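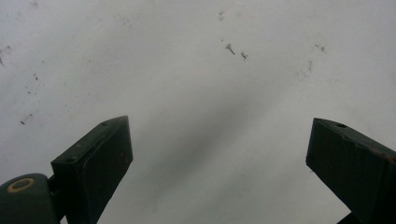

Superfície clara com pequenas marcas escuras, vista de perto.

Diário da residência – dezembro, 7h40

Procedeu-se hoje à verificação das superfícies claras da residência Clamine, conforme o plano de conservação em vigor. A superfície registada apresenta tom quase branco, a tender para o cinzento, é lisa na maior parte e mostra pontos e marcas escuras dispersos. Não se decidiu ainda se a limpeza será geral ou limitada às marcas.

O produto fornecido pela Wirkon foi diluído em 2 litros de água. Regista-se que restam 34 panos no armário da lavandaria, dos 40 recebidos em novembro, e que a próxima encomenda à Zellden deverá incluir esponjas macias – as atuais são demasiado ásperas para este fim.

Durante a tarde, arrumou-se a despensa e transferiram-se os cobertores para o quarto 63. A janela desse quarto continua a fechar mal. O assunto foi comunicado por escrito à administração e aguarda resposta.

Fica por verificar o corredor do lado norte. A leitura do contador da água passa para amanhã, antes do pequeno-almoço.

Este sítio utiliza cookies para melhorar a navegação. Aceitar | Configurar

Entradas recentes
Inventário da rouparia
Receção de materiais da Villanueva
Arejamento dos quartos no inverno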